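4.2 Working surfaces in the shared rooms

We had not planned to write very much on tables. When we began the Murholm study our interest was in storage, and in how people in shared workrooms decide where a thing belongs once they have finished with it. But the tables kept turning up in our notes, week after week, and by the end of January we had given in and started a separate record for them. Of the 2,702 entries in the full log, over 1,000 mention a tabletop in one way or another, and a good many of those are about things which live there quite happily and are never put away at all.

Stands were a favourite of ours in this group. A stand is an awkward thing to store, being tall and thin at one end and broad at the other, and it doesn't sit well in a drawer or on a crowded shelf. People told us, often with a bit of a laugh, that the table was simply where it went. Figure 8 gives a fair idea of the sort of arrangement we mean, with a round-based metal stand set down on pale wood and larger things kept on the floor past the far edge. 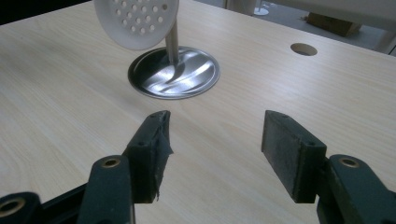 Figure 8. Light wooden tabletop with a metal stand on a shiny round base, topped by a white perforated disc. A round hole is cut through the wood at upper right.

Holes through the tabletop deserve a word of their own, as they came up in 43 of the interviews -- far more than we would have guessed. Some people at the Dresov site steered well clear of them and kept small items to the other side of the table. Others treated the hole as a kind of landmark, and would tell a colleague to leave something "just by the hole" as you or I might say "by the window." Pesonen users did this too, though less often, and we wonder whether their darker furniture had something to do with it.

The floor beyond the table was the usual home for cardboard boxes, and we coded these separately (see Section 4.3). Moving a box from floor to table counted as the start of a tidying session, even when very little tidying followed.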